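Hand Demonstration Working Group
Minutes, Friday, September 25, 2026

Present: four members. Apologies from the Renau site.

1. Minutes of the last meeting
Approved with one correction: the spare finger plates went to Bianchini, not Carna.

2. Demonstrations recorded
The total stands at 3213 demonstrations, all made with the hand-held grippers. Bottles and cups make up most of them. Carna reported that 19 recordings were dropped after the tracking was lost partway through a lift. It was agreed to keep these in a separate folder until the new tracking software has been tried on them. 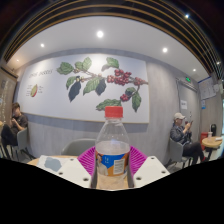 The group discussed grip height on bottles. People doing the demonstrations tend to pick their own height and stay with it all day. Agreed that each person will change the height every 30 recordings and note it on the sheet. Half-full bottles stay on the object list.

3. Remote control
The Bririco arm was run by remote control for two afternoons. Each task took about 4 times as long as by hand. Members felt the delay was the main trouble. Remote control will be used only for drawer tasks for now.

4. Soft finger pads
Wear is to be checked weekly. Renau to send its order by email.

5. Any other business
Cafe sessions will continue outside the lunch rush. Bianchini asked for a second charger.

Next meeting: same room, date to be sent out.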